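Review: The Willia Hand-Held Gripper Kit for Collecting Table-Clearing Data
Posted 2023-11-28 by Renato Malabanan

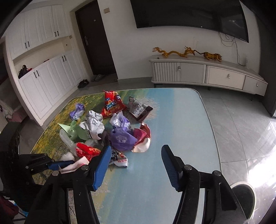

What we wanted from it

We study how a policy learned from human demonstrations copes with trash. Candy wrappers and snack bags are harder than blocks and cups. They fold, they stick to each other, and the shape you see at the start is gone after the first grasp. To train on that you need a lot of demonstrations, and teleoperating a real arm for every one of them was taking us too long. The Willia kit is a pair of hand-held grippers with a camera on each. A person clears the table with them and the recordings become training data.

We used it through October in ordinary apartments, with the furniture left as it was. This review covers the kit and what came out of training on the data.

Build and handling

The fingers are black with ribbed blue pads on the inside. The pads are the best part of the kit. They grip thin film at the edge, where the smooth pads we had before used to slide off. They also pick up sugar and grease, so wipe them at the end of every session. After a few weeks one of ours had a shiny patch in the middle of the ribs and we swapped it out.

The linkages are open, with flat bars and gaps you can see the table through. I like this more than a closed housing. When the gripper is over a pile, you still get some view of what is behind it, and so does the policy later on.

The trigger is stiff. Our smaller-handed operators switched hands or took a break sooner than the rest of us. Two grippers used together on a low table will also bump if both people-hands go for the same side of the pile. We ended up with a simple rule: the left tool holds, the right tool lifts.

Data and results

We kept 2,008 demonstrations after filtering. Most of what we threw out had lost tracking, usually over plain, glossy tabletops. A printed top gives the tracker more to work with, and a patterned side tracked better than a plain side of the same table. Strong sun on floor tiles caused a few dropouts too.

We trained one policy on all of it and a second on 600 demonstrations picked at random. Both ran on the same pair of arms, on tables that were not in the training set. The larger set was clearly better at two things: separating a wrapper from the one under it, and going back for a piece it had dropped. On single wrappers lying apart from the pile the two were close enough that I would not pay for the extra collection time.

Clear plastic was the weak spot for both. The policy often closed beside the piece and carried on as if it had it. Adding more demonstrations helped less than I expected. My guess is that the camera view is the limit there, and a touch signal in the finger would do more.

We also tried the Drestska exporter to convert the recordings. It works, but it resamples the gripper width by default, and that smooths out the short squeeze people use on slippery film. Turn that setting off before you export. I lost 8 days of training runs to it.

Compared with the Polishchuk glove

The glove is lighter and people learn it faster. The problem is the step from a human hand to a two-finger gripper, where our retargeted grasps came out too shallow on flat pieces. With the Willia kit the tool in your hand has the same fingers as the robot, so that step goes away. For cups and boxes I would still consider the glove.

Complaints

The manual covers a single gripper and gives the paired setup one paragraph. Time sync between the two tools drifted in long sessions, and we now restart both after every 16 recordings. Replacement pads are only sold in full sets. The wide lens darkens at the corners, so crop before training.

Would I buy it again

Yes, for soft and flat items. If your work is mostly rigid objects, borrow one first and see if the stiff trigger bothers you. Our next round uses the same kit on the Grestusness arms, with clear film as a separate test, and I will add those numbers to this page when the runs are finished.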